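Who Gets to Be Famous in Odcombe? A Study of Local Fame and Online Followings

Student project report by Colleen Tremblay
Media and Culture, second year
Handed in 8th May
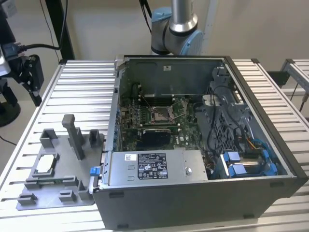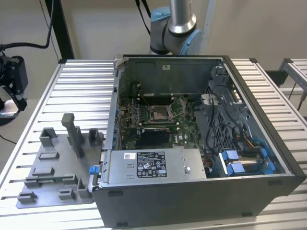 Reading time: 4 minutes

When I told my grandmother that my project was going to be on celebrity, she asked me which celebrity, and I had to explain that it was more of a general thing, and she looked a little let down. So I should say at the start that I did end up picking one, or one group anyway. Emero is a singing duo from Odcombe who also run a small line of scarves and hats, and if you grew up where I did you have heard their song "Penner Road" at every wedding and at least one school dance.

My question was a simple one. Do people who follow a local act online care more about the music, or about the lives of the people who make it? I had a feeling it would be the second, but I wanted to go and look properly.

What I did

I went through the public posts on the duo's page from the past year and sorted them by hand into four piles: music, clothing, family and home, and everything else. There were 31 posts in the family and home pile, far fewer than I had expected, and I read every comment under them. All together that came to 1,181 comments, and I will admit that I enjoyed it a great deal more than I enjoyed my statistics reading. I also wrote to both singers, and they kindly answered my questions by email over a couple of weeks.

What I found

The page had 2,838 followers on the day I began, so we are not talking about stars in the usual sense. Even so, the comments read very much like the ones you find under the big names. People asked where the kitchen curtains came from. They wished the baby a happy birthday. One woman from Collholm wrote long, lovely messages under nearly every family post and hardly ever mentioned a song — and she was far from the only one.

Music posts drew shorter replies, mostly hearts and "love this one." The scarves did better than I would have guessed, especially when one of the singers was wearing hers somewhere ordinary, like the bus stop.

The singers told me they had noticed the same pattern and had mixed feelings about it. They like being treated as neighbors, but they would also like somebody to talk about the new album, which is due in June and took them a long time to write.

What I would do differently

I only looked at one act, and I already liked them, which surely colored how I read things. With more time I would compare them with a band that keeps its home life private. I would also ask a second person to sort the posts, as a few of mine could have gone in either of two piles (is a scarf on a baby clothing or family? I went with family).

Thank you to Emero for being so patient with my emails, and to my grandmother, who has now listened to the whole first album and has opinions about the drums.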